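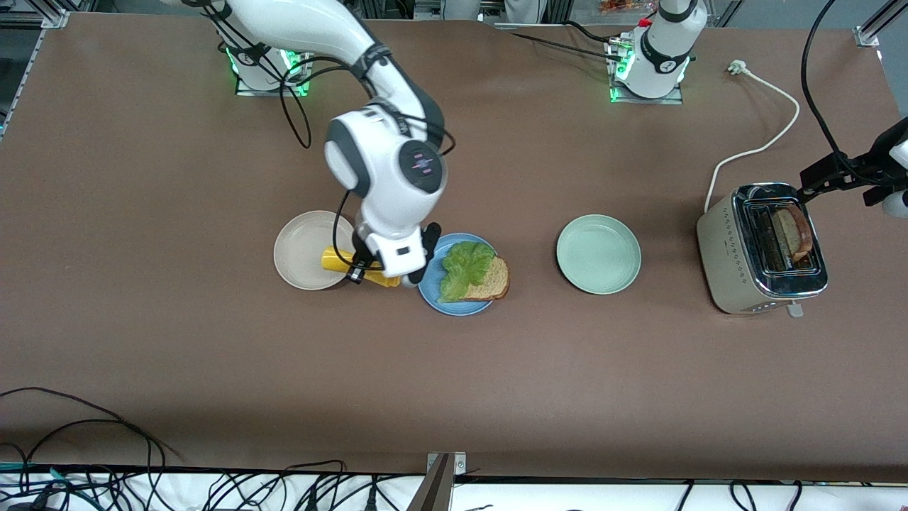 Mustard ferment, batch 13
24 October 2025

3 shares · 0 comments

Opened the Keane jar. Brine cloudy, smell good, sharp. pH strip betwen colours again, need the proper meter back from Gavlow.

Ground half the seed coarse, half fine. 800 g total. Coarse half still bitter, give it till December. Fine half too thick, let down with vinegar a spoon at a time. Colour duller than I wanted, more turmeric next go.

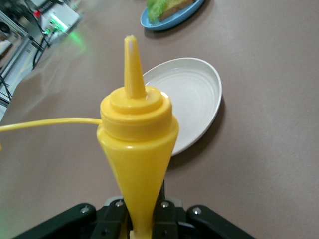

Viscosity next. Fine half sits in the funnel and sulks. Sieved it twice, skins still coming thru. Want it to pass a long pointed nozzle on a yellow squeeze bottle, stepped screw cap, so skins have to go. Try the finer mesh from Elel.

Labels: not yet. Rinse the grinder before the paste sets!!

2 likes · Share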